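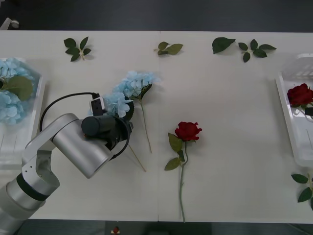 Speaker notes: Two Trays and an Arm (Saturday session, Watico workshop)

Check the clicker. Water on the left side of the lectern, laptop on the right, I knocked it over at the rehearsal.

OPENING

Hi everybody, thanks for giving up your Saturday morning. I build things at Watico, the shared shop behind the tile place, and since last August I've been trying to get a robot arm to sort flowers. Blue hydrangeas in one tray, red roses in another. That's the whole job! I figured it would take two weekends.

(Pause. Let the people who have built one of these laugh.)

I'm not a roboticist. I fix office printers for a living, so I'm good with small motors and bad with math. If you came for the math, the talk after mine is great.

WHY FLOWERS

I started with wooden blocks like everybody does, and I got bored. Blocks all have the same sides. A flower has a big soft head on a skinny stem, and it never lies the same way twice. A hydrangea is wide and floppy, a rose is tight and heavy at one end, and then there are leaves, which the camera loves to get excited about.

I call the project Mosum. It doesn't stand for anything, it was the name of the folder.

THE TABLE

Keep this part short, I always ramble here.

White table, white trays. I went with white so the flowers would stand out, and mostly they do. The table is two panels with a seam down the middle, and for a while the software was convinced the seam was a stem. It kept going for it (do the hand motion). I ended up telling it to ignore anything that straight and that long. Crude, but it's still in there.

I leave loose leaf sprigs on the table on purpose. They don't belong in either tray, so the arm has to learn to leave them alone. I put down a thin stick sometimes too, same idea.

THE GRIPPER

Black gripper on the end of the arm, little camera riding on top of it. The camera cable runs back over the forearm in a big loop. I get asked about that loop every single time! Make it longer than you think. My first one was too short, and when the wrist turned it popped the plug right out. I spent an evening hunting for a software bug.

The other thing is grip force. Turn it down, then turn it down again. Go for the stem where you can. If you grab the head of a hydrangea you get confetti.

THE SOFTWARE

I teach it by guiding the arm through the job by hand and recording it. I'm up to 2,000 recordings now, and yes, my shoulder hurts. The recording tool is called Kotian, and a friend from the shop wrote it. Training runs overnight on a used desktop with 16 gigs of memory. It's slow, it's fine, I'm asleep.

(If the demo clip won't play, skip it and go straight to failures.)

FAILURES

Tell the one about the rose that rode around on the gripper by a thorn.

Tell the one about the shadows. Late afternoon sun comes in the shop window and everything on the table doubles. I bought a blind.

It still has trouble when a hydrangea is lying close to the tray of other hydrangeas. It sees one giant flower.

WHAT'S NEXT

I want to bring it to Fosel, our open house, and let kids drop the flowers wherever they like. Before then I need to redo the base mount and buy a lot more roses.

Parts list is on the sheet by the door. Questions for about 2 minutes, then they need the room.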